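发件人:Moseck 产线改造组
收件人:自动化与岗位讨论列表
主题:Re: Re: Grevix 上线后分拣岗的工时口径

先回答上封信里的工时问题,再补仿真部分的进展。引文保留在下面,方便没收到原信的人对照。

> 发件人:Hebden 车间工艺
> 主题:Re: Grevix 上线后分拣岗的工时口径
>
> 三个问题。
> 1. 方案里写瓷杯检装工位“释放人工工时”,但没有写释放出来的工时记到哪里。目前这条线上有22人轮岗,按件计的部分占工资的一块,口径一变,工资条就变。
> 2. 机械臂异常停机时由谁复位?如果还是原班组复位,复位时间算作业还是算等待?现行工时表里没有这一栏。
> 3. 仿真里跑通的动作,和我们台面上的动作差多少?Stistasley 那边去年上线时,头一个月人工干预次数远高于仿真给出的数,班组对此意见很大。希望这次先把差异列出来再谈排班。

关于第1条。计件部分在过渡期内不动,按上线前六个月的个人均值发放,过渡期到August那一版排班表生效为止(中文版排班表写的是八月,同一份文件)。之后检装工位改为计时加质量系数,系数的计算办法由工艺科出初稿,班组有异议可以在本列表提,也可以走车间的书面流程。释放的工时记入“设备看护”和“来料目检”两个科目,不再记入“其他”。旧表里“其他”一栏混了太多东西,无法核对。

关于第2条。复位算作业。判定标准是系统日志里出现停机代码到恢复运行信号之间的时长,由Grevix控制端自动写入工时表,班组不需要手填。单次复位超过6分钟的,自动转设备科,超出部分仍计入当班作业时间,不扣系数。需要注意,目前日志只记录代码,不记录操作者,所以多人同时在岗时如何分配还没有定。我的意见是按在岗人数均分,先跑一个周期再看。

关于第3条,下面分开说。仿真场景用的是双臂布局,台面、托盘、柜体和瓷杯都按简化模型建,杯子的花纹用贴图。
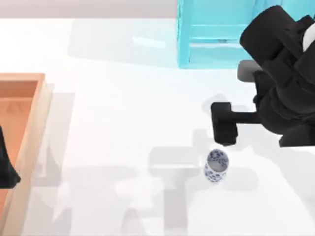

干预次数的差异主要来自接近段,不来自搬运段。搬运段的轨迹是固定的,只要夹稳,仿真和实机的偏差很小;接近段依赖视觉定位,光照和遮挡都会进来。俯视视角下,右侧机械臂的夹爪悬在杯子左上方,臂体的影子在白色台面上铺开一大片,托盘右侧也有一条浅影。阴影边缘如果被分割模块当成物体边界,定位框会偏,实机上就表现为反复接近、超时、停机。仿真里的阴影偏软,车间顶灯下的阴影更硬,而且会随工位左右两侧的灯管状态变化。Stistasley 的干预次数偏高,我认为与此有关,但他们没有公开日志,只能推测。

为此我们在仿真里加了光照随机化,共跑了2000次抓取,其中238次触发了至少一次重试。重试不等于停机,多数在第二次接近时完成。需要人工复位的比例还没有单独统计,统计完会发到列表,在这之前请不要用重试次数去推算看护人数。上一版会议材料里有人这样算过,得出的数偏大,已经撤回。

瓷杯本身还有一个问题。青花图案在内外壁都有,杯口一圈是细白边,放在白色台面上,杯口与背景的对比度低于花纹与背景的对比度。算法容易锁到花纹上,而夹取位置应当由杯口和外壁轮廓决定。
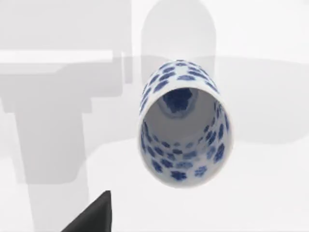

现在的处理办法是把轮廓和纹理分成两路,纹理一路只用于确认来料型号,不参与定位。这样做的代价是无花纹的素坯也能通过定位,型号错误要靠另一路拦截。因此“来料目检”这个科目短期内不会取消。它对人的要求也变了:过去检装工是边拿边看,手感和目视同时完成,磕口多数是手指摸出来的。改造以后手不接触杯子,磕口只能靠看屏幕或者在上料前抽检。几位老师傅反映看屏幕比上手累,而且检出率没有把握,这个意见我认为成立。目前的打算是保留上料前的手检台,屏幕岗每两小时与手检台轮换一次,轮换时间计入作业。

培训方面,看护岗的内容暂定为停机代码识别、急停与复位、夹爪垫片更换。编程不列入班组考核,有意愿学的可以单独报名,报名与否不影响定岗。原先草案中“须掌握示教操作”一句已经删掉。

遗留事项:
- 均分办法需要班组确认,请在列表内回复。
- 硬阴影条件下的实机对照还没做,要等Hebden车间空出一个工位。顶灯请维持现状,不要提前更换,否则前后数据没法比。
- 夜班看护人数未定。白班数据出来之前不排夜班无人看护的试运行。
- 工时表新旧科目对照已放在共享目录,文件名里带“对照”二字的是最新版,带“草”字的作废。

Moseck 产线改造组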